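Home | Notebook | Recipes | Dyes A–Z | Links | Search

Filed under: Dye Log, Wool, Kitchen Experiments

June, second batch of onion skins

OK, picking up where I left off at the bottom of the last page. The first batch came out the color of weak tea and I was grumpy about it for two days, so this time I went back to the start and changed the mordant. Same yarn (the Namora worsted, undyed, four skeins), same pot, same sack of yellow skins from the produce stand. I weighed everything before it got damp, which I forgot last time and then had to guess.

What I used:

Yarn: 500 grams
Onion skins: 600 grams, crunched down hard so they'd fit in the bucket
Alum: 12 percent of the weight of the yarn, so 60 grams
Cream of tartar: 25 grams, a hair over what I meant to put in

Skins went in to soak the night before. I put a plate on top to hold them under and it tipped over sometime in the night, so the top layer was still dry and papery at breakfast. Gave it all a stir and left it till lunch. If you're using the big bucket, use the heavy plate, the blue one, it's on the shelf over the sink!

Mordant bath started at 9:15 in the morning. I brought it up slowly over most of an hour, held it just under a simmer for another hour, and then let it cool with the yarn in it. The Bravum thermometer still reads low compared to the glass one (I checked both in the same pot again) so I went by the glass one the whole time. Whoever borrows the Bravum, please add four degrees in your head until we get a new battery or a new thermometer.

Dye bath next. I simmered the skins for an hour, strained them through the old pillowcase, and got a really gorgeous dark liquid, like root beer. Yarn in at 2:40. I lifted a corner out with the spoon at 3:00 and it was already way past where batch one ended up, a proper marigold yellow, and I may have yelled a little. Pulled two skeins at 3:30 and left the other two in till the pot was cool enough to put my hand in. The long-soak ones are more of a burnt orange — I like them better, but they'd be hard to match if we ever need more.

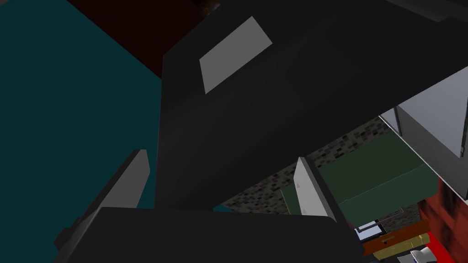
Gripper close-up, computer render. Grays, with teal, green and red beyond.

On to the iron dip, which I've been putting off all month. I dissolved a tiny pinch of ferrous sulfate in a jar of warm water and added it to what was left in the pot, then dropped in one of the marigold skeins. It went olive so fast I almost missed it. Fifteen minutes would've been too long, I think; I took it out at five. It's a mossy, old-army-jacket sort of green and it feels the tiniest bit rougher than the others. Iron does that to wool, so keep it away from anything meant for a baby hat. Also I used the good spoon by mistake, and that spoon now lives with the iron pot forever. Sorry.

Rinse took ages. Three changes of water for the yellows, five for the green, and the fifth still had some color in it. I used a squirt of the Asadi wool wash in the second rinse and no fabric softener (we tried that in the spring and the skeins smelled like a hotel).

Light test: I wound a bit of each color on a card, covered half with foil, and taped it in the south window. Batch one is already up there next to it so we can compare. I'll look in four weeks, and I'm promising myself not to peek before then. We'll see.

Leftover bath is in the two big jars in the garage fridge, labeled. It should be good for one more round of pale yellow if somebody gets to it before it grows fur. I'd like to try it on the Ulance cotton, which will need tannin first, and I haven't worked out how much. There's a note about oak galls somewhere in the green binder, I just can't find the page.

To buy: alum, pH strips, rubber gloves in a medium, clothespins that don't rust.

Back to top | Contact | © The Dye Log, all rights reserved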